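**Work and Automation, session 4 – handout**
Read before Friday. Bring the task sheet from session 3 with your own notes on it.

## The case: clearing tables in Flanavberg

Last week we spoke about warehouses, where the machine came first and the building was changed around it. Today we take a workplace which was never built for machines. Lodhi rents out furnished flats in Flanavberg for short stays, 80 flats in total. The housekeeping team has 16 people. When the guests have left, a housekeeper goes through the flat, clears the tables, puts the kitchen things back, cleans and makes the beds.

The company wants a mobile robot arm from the supplier Wultska to do one part of this, the clearing of tables and counters. The cleaning and the beds stay with the people. It is useful to keep this division in mind, because in the newspapers one reads "robot housekeeper" and then the discussion goes in a wrong direction from the first minute.

At the time of writing, the robot has not worked in any flat with guests' things in it. The work is done in simulation, in a program called Pivau. The robot is placed in a computer-made flat, it gets a task, and a person from housekeeping follows the run and judges it.
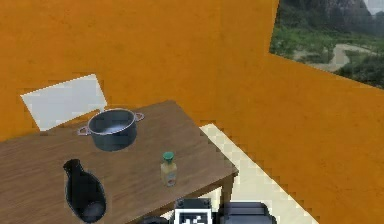
The first change for the staff is therefore a change of place. Two housekeepers now spend their mornings at a desk. One of them is Naa Bonsu, who was a shift leader before the project and is still paid as one. She came to the seminar in May and I use my notes from that visit, with her permission.

### What the desk work consists of

Bonsu divided it into four parts:

1. Choosing the task, for example "take the pot from the table to the counter".
2. Following the run on the screen, from the robot's own point of view.
3. Giving a judgement: accepted, not accepted, or unclear.
4. Writing one or two sentences about why.

The fourth part takes the longest time. In the beginning the form had only a box to tick, and the engineers received many "not accepted" which they could not use. A pot can be lifted and set down in the correct place and a housekeeper can still be unhappy with it. Perhaps the handle points towards the edge of the table, where a child can reach it. Perhaps the arm has passed very near to a small bottle on the way. A person who has cleared tables for many years sees this at once, but has maybe never had to say it in words.

In the literature this is called **tacit knowledge**. Please note the term, we will use it until the end of the course. The question for us is what happens with such knowledge when it is written down in a form that belongs to the employer.
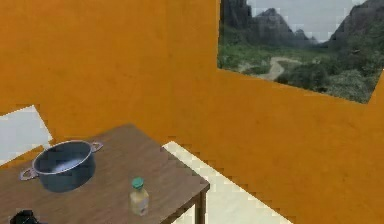

Chae-won Yeom, who is responsible for the project at Lodhi, has a clear opinion on this. For her the comments are part of normal work, in the same way as a handover note between two shifts. Bonsu sees it differently. A handover note helps a colleague tomorrow, she said, and a comment in Pivau stays in the system after she has left the company. Both descriptions are correct, I think, and you should be able to argue for each of them.

### Simple objects, difficult rooms

Students often believe that the hard part is to grip things. For a pot with two handles, or a bottle with a screw cap, gripping is indeed a serious problem for engineers. From the view of work organisation there is a second difficulty: to know where one is, and what in the room matters. A housekeeper who opens the door of a flat looks around for two or three seconds and has a plan. She has seen the chairs, she has seen what lies on the floor, and she knows already if this will be a quick flat or a slow one.

For a machine this looking around is a task of its own. It must turn, move, and compare. In the runs there are long passages where the robot's view holds mostly wall and floor, and the person at the desk has to stay attentive during these passages as well. 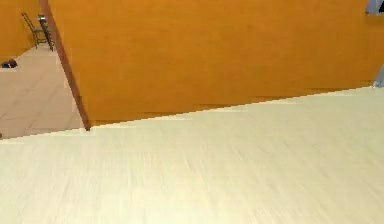
Bonsu told us that the waiting is more tiring than she had expected. In the flats she was tired in the back and in the knees. At the desk it is the eyes, and also a certain impatience, for she would have finished the table herself by then. After some weeks the team agreed on a rule: no more than three hours per day of following runs, and then a change to the flats. The rule came from the housekeepers and management accepted it. It is written nowhere in the contract – this is a weak point, and we come back to it in session 5.

There is another effect which concerns the colleagues who do not sit at the desk. The other 14 continue as before, but with two people fewer in the mornings. Lodhi has not hired anybody for these hours. When we measure "what automation saves", the extra work in such a preparation period is usually missing from the calculation.

### Three groups, three experiences

| Group | What has changed so far | What they ask for |
|---|---|---|
| Desk (two people) | Less lifting, more screen time, new vocabulary | A job title that fits the work |
| Flats, mornings | More flats per person | Replacement for the lost hours |
| Flats, afternoons | Almost nothing | Information about the plans |

The last row is easy to forget. People for whom nothing has changed can still be worried, and in Flanavberg it was the afternoon team that asked for the first staff meeting about the robot.

A practical remark on the simulated flat. It has painted walls, a wooden table, a window with mountains. Bonsu's first comment was that the rooms are too tidy compared with a real departure morning. She asked for wet towels and for half-full cups. The engineers answered that this would come later, and she wrote the request down again in the comment field, each week, until it received a number in their list. 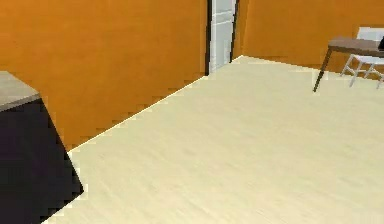 ## Terms for this session

- **Task** and **job**: a task is one piece of work, a job is a bundle of tasks. Lodhi automates a task. Whether the job becomes better or worse depends on what is left in the bundle.
- **Tacit knowledge**: see above.
- **Preparation work**: all human work needed before a machine can be used. Often done by the same people whose tasks will be changed.
- **Supervision load**: the attention that a running machine demands from a person, also when the machine does well.

## Questions for the discussion

Prepare short written answers, half a page for each.

1. Should the comments in Pivau be treated as a handover note or as training given to the company? What would follow for the pay?
2. Who should decide when a run is good enough? Consider Yeom, Bonsu, the supplier Wultska, and the guests.
3. The rule about three hours is not in the contract. Write a version of it that could be.
4. Take a job that you have done yourself. Which parts of it would you have trouble to explain in two sentences?

Groups stay the same as last time. If you miss the session, send me your answer to question 3 by e-mail, the others can wait.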